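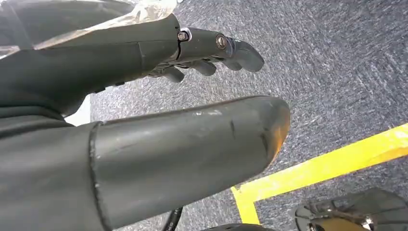

The Case for Carpet in Shared Workrooms

September 2022

Carpet has fallen out of favor with the people who plan shared buildings. In June the Clultstead Building Trust asked its member organizations what they would change about the rooms they use, and a hard floor was among the most frequent requests. Of the 274 replies received, the majority named the gray speckled carpet laid in the workrooms and corridors as the first thing that should go. The Trust is now considering whether to remove it from the ground floor, and the adjoining rooms at Trusness would follow.

This essay argues that the carpet should stay in most of those rooms. It is written from the point of view of those responsible for furnishing and maintaining them, and it concedes at the outset that carpet is neither fashionable nor especially attractive. Very few people have walked into a workroom and admired the floor. The question before the Trust is a practical one, and it ought to be settled on practical grounds.

Consider first the matter of sound. A workroom is a place where chairs are pushed back, cases are set down, tools are dropped and several conversations take place at once. In a room with a hard floor, each of these reaches everyone present. The Fakosico rooms on the upper floor were converted to a hard surface before the present lease, and tenants there have asked repeatedly for wall panels, door seals and felt pads for the furniture. Each of these has been supplied, at a cost that did not appear in the original budget for the floor. The rooms are still louder than those below. Members who favor a hard floor have generally visited those rooms when they were quiet, and it would be sensible to visit them again on a working afternoon before any decision is taken.

There is also the matter of things that fall. Much of what is handled in a workroom is small, and a good deal of it is easily damaged. A low-pile carpet gives a little under a dropped part, and a screw or washer that lands on it tends to stay near the place where it landed. On a smooth floor the same screw travels under the nearest cabinet. People who spend their days assembling and repairing things understand this very well, and it is notable that their replies to the June inquiry were more favorable to carpet than those from people who use the rooms for meetings.

The same people often work on the floor itself. Benches are the proper place for most tasks, but large or awkward items are unpacked, sorted and inspected at ground level in every workroom the Trust maintains. Kneeling on a hard surface for any length of time is unpleasant. The usual remedy is a mat, and mats curl at the corners, migrate into walkways and are seldom put away. A fitted carpet performs the same service and does not need to be fetched.

The chief objection is cleanliness, and it deserves a serious answer. Carpet holds dust. It also holds crumbs, thread, pencil shavings and the small flakes that come off packing materials. A floor that conceals its dirt may be neglected for longer than one that displays it, and the speckled pattern, which was chosen because it hides marks, makes this worse. Several replies described the present floor as looking the same whether or not it had been cleaned. That is a fair description.

The answer lies in the cleaning contract. The present agreement provides for vacuuming twice a week in the corridors and once a week in the workrooms, an arrangement inherited from a time when the workrooms were storage. It should be reversed. The annual cost of the additional visits has been quoted at $818, against a quoted $958 for the regular machine scrubbing that a hard floor would require in the same rooms. Neither figure is large, and neither settles the argument, but the common belief that a hard floor costs nothing to keep is mistaken. It must be swept, mopped and dried, and it must be closed to foot traffic while this is done.

Packing materials call for a separate word. Clear plastic sheeting, paper wrap and loose fill find their way onto every workroom floor when a delivery is opened. On carpet, plastic sheeting is a nuisance. On a smooth, polished surface it is a hazard, and those who receive deliveries should fold and remove it at once whatever the floor beneath. The Trust has never issued clear guidance on this point and should do so. A lidded bin beside each workroom door would do more for the appearance of these rooms than any change of flooring.

It has been suggested that carpet tiles offer a compromise, and on this the case is strong. A worn or stained tile can be lifted and a new one laid in a few minutes. The contractor who fitted the current floor left 169 spare tiles in the basement store at Clultstead, most of them still boxed. Few of these have been used, although the tiles inside the main entrance are plainly worn and those beside the sink in the second workroom are stained beyond cleaning. Much of the dissatisfaction recorded in June concerned these two areas. It would be a poor use of funds to replace an entire floor when its worst sections could be renewed from stock already paid for.

None of this is an argument for carpet everywhere. The area around the sinks should be changed to a hard surface, and so should the loading entrance, where wet boots and cart wheels will defeat any textile. The kitchen already has one. Some tenants have allergies, and at least one workroom ought to be offered with a floor suited to them. A building used by many organizations can accommodate more than one kind of floor, provided the joins are level and the doors are trimmed to clear them.

The design firm Ok, which prepared the drawings for the proposed work, has presented a hard floor as the modern choice. The drawings are handsome. They also show rooms without chairs, deliveries or people at work, and a floor should be judged by how it serves a room in daily use. The Trust would do well to replace the damaged tiles, revise the cleaning schedule and review the results after one full winter. If the complaints continue at their present level, the proposal can be taken up again with the same drawings and a better understanding of the cost.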